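Mindora Tunix 2 review: three months with a small phone that wants to be a big one
16/08/2023

I bought the Tunix 2 back in May, mostly because my old phone had started shutting itself off at 20 percent and I was sick of carrying a power bank to the grocery store. I paid full price for it at Vestergaard (no freebie, no loaner, they don't know I exist), and it's been my only phone ever since.

Let's get the chip out of the way first, because that's what everyone asks me about! Mindora went with the Brerkham processor this time, the same one they put in last year's tablet, and I was worried. That tablet got hot enough to notice through its case. In the phone it's a lot calmer. Maps, music and a messaging app all going at once, no stutter. Games are fine on medium settings, and if you push them to high you get maybe a quarter of an hour before things start to drag. I play word puzzles, so I'll live.

Everyday speed

Apps open fast, the keyboard never lags behind my thumbs, and switching back to a browser tab I left open in the morning doesn't make it reload. My one gripe is the share menu, which takes a full second to fill itself in. Every time. The last software update was supposed to fix that and it's still there.

Camera

The main camera is good in daylight and so-so after dinner. Colors come out a little warm, and orange especially gets a push, though I like that more than the gray mush my old phone used to make of everything. Close-ups are where I've had the most fun. You tap, it locks, and you've got a sharp photo before you've finished deciding whether you wanted one. The zoom is digital only and I stopped using it after the first week.

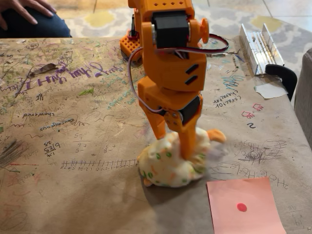
Battery and charging

Almost two days if I'm home a lot, one long day if I'm out with the screen bright. Charging from flat to half full takes me 15 minutes with the charger in the box (yes, there's still a charger in the box!). Wireless charging is missing completely, and I do miss it on my nightstand.

Sound and calls

The speaker is loud but thin, okay for podcasts, not much joy for music. Calls are clear on both ends. My friend Ea Toft, who complained about my old phone for years, hasn't said a word about this one.

Should you get it?

If you can find it for under $200 I'd say go for it, at least if you like a phone you can hold in one hand. Storage is the thing to check before you pay: the base model filled up on me by July, there's no card slot, and the bigger version is only sold in that awful mint green. I've ordered a clear case from Vestergaard and will add a note when I've dropped it a few times.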